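Sinine planner update: grasp selection moves out of the perception loop

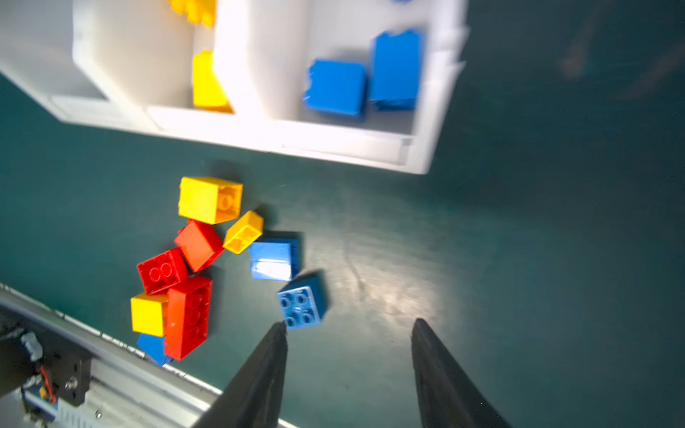 Software and Controls
April 5, 2025

The Sinine group has merged the new grasp selector into the main branch, and the brick sorting bench is now running it by default. Anyone still on the old selector should pull before their next bench booking. The configuration files have changed format and the old ones will not load.

The bench task is the same as it was last August. Plastic building bricks in red, yellow and blue start out loose on the teal tabletop, and the arm has to put them into the compartments of the white organizer by colour. The organizer is not fixed in place. It can sit at any angle, and the software has to find it from the wrist camera before it does anything else.

Until this release, perception and grasp selection ran in one process. Each new wrist image produced a fresh set of brick poses, and the selector picked again from scratch. On a spread-out table this worked well enough. With bricks touching or partly covering each other, the target often changed from one image to the next, and the arm would slow down, swing toward a second brick and then come back to the first.

Consolacion Barredo, who wrote most of the new code, has split the two apart. Perception now publishes to a table of tracked bricks, which the team calls Lagman. The selector reads from Lagman, commits to one brick and holds that choice until the grasp is finished, the track is lost or the confidence score falls below a set limit. Motion blur was behind a good share of the dropped tracks, so images taken above a certain wrist speed now update the organizer pose only when its front rim can be fitted cleanly.

Bricks on their sides needed separate work. The old pose model had been trained mainly on bricks with their studs up, and it handled a hollow underside badly. The tubes inside a yellow brick were regularly labelled as studs, which put the estimated height on the wrong side of the part. Divina Cabanatuan relabelled 1,000 wrist images with an added field for which face is showing, and retrained on those. Glare on the glossy blue pieces is still a weak spot, and she is collecting more images under the bench lights.

In the acceptance run, the arm was given 89 picks from mixed piles. It missed 7. Most of the misses were on blue bricks lying partly under another piece, where the visible area was too small to give a reliable pose. The run logs and the replay files are in the Faltus archive under the release tag.

Known issues: the replay viewer draws the gripper fingers slightly too wide, which makes some clear approaches look like collisions. The planner itself uses the correct geometry. Restarting the camera driver also clears Lagman, so do not restart it in the middle of a run.

Next on the list is support for the Skavex motion library, which will let the approach path be recalculated while the arm is moving. Bench bookings are limited to 20 minutes while that testing is under way. Questions about the configuration format should go to Consolacion, and questions about labelling to Divina.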